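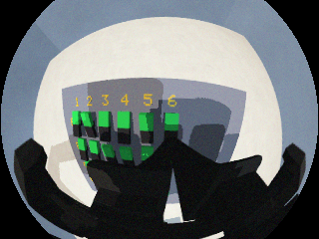

遠隔操作によるスイッチ操作の教示　実習報告書
2024年9月14日

1. はじめに

本報告書は、ロボットアームにスイッチの操作を教える実習についてまとめたものである。私はカセレス(Cáceres)の大学からこの実習に参加した。実習先は Serville の研究室で、課題は Workon という実習プログラムの中で与えられた。日本語で報告書を書くのは初めてなので、読みにくいところがあればお許しいただきたい。

課題の内容は、パネルに並んだスイッチの中から指定されたものを一つ選び、アームの先で反対側に倒すことである。プログラムで動きを全部書くのではなく、人が遠隔操作で手本を見せて、その記録からロボットに学ばせる。すべての作業はシミュレーションの中で行った。実機は使っていない。

2. 環境

シミュレーションには、研究室で開発されている Fluvlow という環境を使用した。部屋の中央にクリーム色の四角いマットがあり、その上に黒いアームとスイッチのパネルを置く。部屋の壁と床は学習に直接の関係がないが、背景が単純すぎると、あとで別の背景に変えたときに結果が悪くなると指導の先生に言われたため、床には模様をつけたままにした。

パネルの上の部分には黄色い数字が1から6まで書いてあり、その下にスイッチの列がある。スイッチは緑色の部分と黒に近い色の部分からできている。上が緑に見えるか、下が緑に見えるかで状態を判断できるので、色の情報は学習でも大切である。

カメラは2台を使った。一つはグリッパの近くにあり、アームと一緒に動く。広い範囲が見える魚眼の設定で、直線が曲がって見える。もう一つは部屋の上に固定し、全体を真上から見る。最初は上のカメラだけで操作しようとしたが、グリッパがパネルの上に来るとスイッチの多くが隠れてしまい、どこを押しているのかわからなかった。

3. 遠隔操作の方法

操作には手で持つコントローラを使った。コントローラを動かすと、グリッパの先の位置と向きが同じように動く。ボタンを押している間だけ動きが伝わるので、手が疲れたときはボタンを離して、手を楽な位置に戻すことができる。

一回の手本は次の順番で行う。

(1) アームを初期の姿勢に戻し、全部のスイッチを同じ側にそろえる。
(2) 画面に表示された列と番号を確認する。
(3) 上のカメラを見ながら、グリッパをパネルの近くまで運ぶ。
(4) 手先のカメラに切り替えて、目標のスイッチに先を合わせる。
(5) スイッチを押し、状態が変わったら真っすぐ上に離れる。
(6) 記録を保存する。失敗した場合は保存しないで、理由だけをノートに書く。

(3)のとき、アームは肘で大きく折れて、上から見るとVの字のような形になる。この形のままパネルの上に入ると、腕の影がマットとパネルの周りに落ちる。影の位置は高さを知るための手がかりになった。影とグリッパの先が近づいてくれば、パネルの面に近いということである。練習の初めのころは影を見ないで下ろし、となりのスイッチまで押すことが多かった。
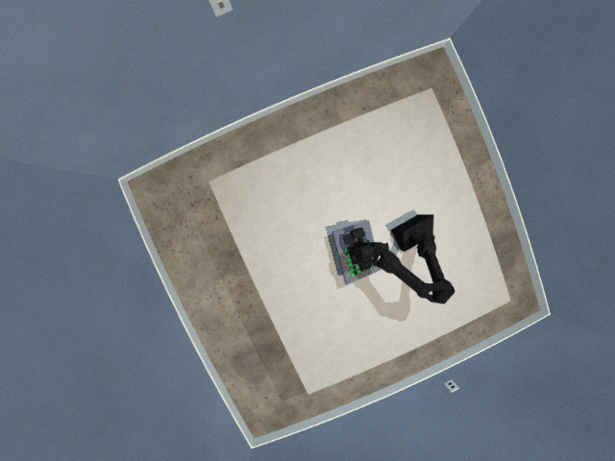 4. 記録したデータ

保存した手本の数は全部で1,471である。各手本には、2台のカメラの映像、関節の角度、グリッパの位置、およびコントローラの入力が入っている。一つの手本の長さは最大24秒とした。それより長くなったものは、途中で迷って止まっている時間が多く、学習に使うと学習した動きも同じところで止まる傾向があったので、使用しなかった。

番号によって難しさが違うことにも気がついた。手先のカメラでは、グリッパ自身の黒い部分が画面の下を大きく占めている。そのため、近づき方によっては下の列のスイッチが隠れる。下の列が目標のときは、先に少し手前へ引いてスイッチを見てから入るようにした。この「引いて見る」動きを手本に入れるかどうか迷ったが、入れることにした。ロボットも同じカメラを使うからである。

5. 結果と考察

学習した動きは、上の列に対しては安定していた。目標のスイッチへ向かう途中の軌道は私の手本によく似ていて、少し右から回り込むくせまで同じだった。自分のくせを画面で見るのは恥ずかしかったが、教示では操作する人の習慣もデータになるということがよくわかった。

下の列では失敗が残った。いちばん多い失敗は、正しいスイッチの上まで行くが、押す力の向きが斜めになり、スイッチが倒れないというものである。手本を見直すと、私自身も下の列では手首を傾けて押していることがあった。シミュレーションの接触の計算が影響している可能性もあるが、今回はそこまで調べることができなかった。

影についても確認が必要である。照明の位置を変えて試したところ、グリッパが高すぎる位置で止まることがあった。人間の私が影を手がかりにして操作したように、学習した動きも影に頼っているのかもしれない。

6. 今後の予定

11月に、照明の位置を毎回変えながら手本を取り直す予定である。また、下の列については手首の向きを制限して操作し、今回のデータと比べたい。コントローラの感度も、パネルに近いところでは低くするほうがよいと思う。設定ファイルと操作ノートは、研究室の共有フォルダに保存してある。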